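Sorting the Back Room: How Shared Workshops Keep Track of Small Parts

Final report, Community and Organization Studies
Britta Sauerland

Introduction

My grandfather kept his screws in baby food jars, and he had nailed the lids to the underside of a shelf so that you could unscrew a jar with one hand and hold your coffee in the other. I thought of those jars often while working on this project, which started out as a paper on tool libraries and slowly became a paper on where people put things. My advisor, Evangelia Mitsotakis-Vlachou, was very patient about the change of subject, and I would like to thank her for it at the start, where she is more likely to see it.

The question I settled on is a simple one. When a lot of people use the same workroom, and few of them were there when it was set up, how does anyone find a quarter-inch washer? I wanted to know whether labels matter more than layout, and whether people put things back more often when the place for a thing is easy to see.

Where I went

I visited two workshops. The first was Banwood, a woodworking co-op in an old dairy building in Skirton, where Wendell Bellamy has looked after the hardware stock since the doors opened (he was kind enough to let me follow him up and down the aisles for most of a month, and to share his lunch more than once). The second was Achterberg, a repair shop that takes in lamps, chairs, radios and the occasional accordion. Achterberg is much smaller, and everybody there seems to know everybody else's handwriting, which turned out to matter for the labels.

Banwood had 1458 kinds of small part on its written list when I began. Achterberg had 466. Neither list was quite up to date, and both places told me so before I had a chance to ask.

What I did

I used three methods, none of them fancy. I sat near the shelves with a notebook and wrote down what people did when they came looking for something. I asked members to fill out a one-page survey. And I gave a few willing people a short list of parts and asked them to go and find them while I kept time on my phone, with the understanding that they could quit whenever they got annoyed.

Ignacio Strickland from my seminar helped with the timing at Achterberg, and he also built the spreadsheet, which he named Zotumero after a cat he had as a boy. I kept the name in my notes and have grown fond of it. Zotumero ended up with over 3000 rows by December, counting the ones I typed in twice and later had to take out.

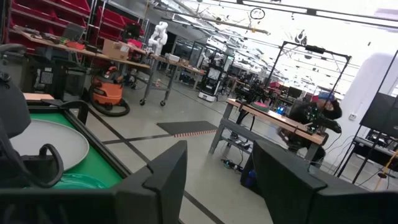 The first thing I learned is that people walk before they read. At Banwood, a member looking for wood screws would nearly always head straight for the place where wood screws had been the last time, and would look at a label only after opening a bin and finding something else in it. New members did read the labels, but they tended to begin at eye level and work outward, so that the bottom row was searched last even when it held the most common sizes.

Color helped, though less than I had expected. Banwood once tried a different bin color for each family of hardware, and Wendell told me it worked nicely until they ran out of yellow. After that a few bolts lived in blue for a while, and members who had learned the system well were the most confused of all. I heard a similar story at Achterberg about colored tape.

What helped most was having a sample of the part fastened to the front of the bin. Achterberg does this with hot glue and Banwood does it with wire. In my timed searches, people went past fewer bins when they had a real screw to look at, and several mentioned that they didn't know the proper name of what they wanted anyway. One man had been calling a ferrule a "collar thing" for years and had always managed to find one.

The matter of putting things back

I had hoped to write a cheerful section on this. Both shops have a box for strays, meaning parts that someone took out, didn't use, and couldn't place again. At Banwood the box is emptied when it gets too heavy to lift comfortably. Ezekiel Dunleavy, who teaches the beginners' class there, has his students sort it as their first lesson, and he feels they learn more about thread sizes from that box than from any chart he could hang up. I sat in on one of these sessions and sorted along with them, and I can report that I now know a machine screw from a sheet metal screw by feel.

My survey showed that members felt worse about returning a part to the wrong bin than about leaving it in the stray box. I think that is a healthy instinct, and it suggests that a shop should make its stray box easy to reach and not scold anyone for using it.

Limits

Two workshops is a small number, and the people who agreed to be timed were probably the ones who already enjoyed finding things. I also got better at explaining the task as I went along, so my later searches may look faster for that reason alone. If I did this again I would ask someone else to read the instructions aloud, and I would visit in the evening as well, when I'm told Banwood is far busier and the shelves look quite different by closing time.

Next steps

Banwood is planning to move its fasteners closer to the door, and Wendell has asked me to come back and repeat the timed searches once members have had a chance to get used to it. I have left a copy of the spreadsheet with him, along with the blank survey forms and a bag of spare label holders.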